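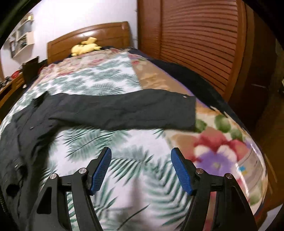
Home » Jobs » Gadget reviewer (part-time), Breltetti

Breltetti is looking for a part-time writer to cover e-readers, tablets and small speakers. The site is run by Jikero from Stostness, but you can work from anywhere in the UK.

You will write 2 reviews a week and help keep our buying guides up to date. We send the products to you and pay return postage. Pay is £200 a week, invoiced monthly. The post starts in January and runs for six months, with a chance of renewal.

You should have published work we can read — a personal blog is fine — and be able to take your own product photos. Experience with e-book formats would help.

To apply, send a short letter and 2 writing samples to Chiyo Kikuchi, reviews editor, using the contact form. Please put "Reviewer" in the subject line.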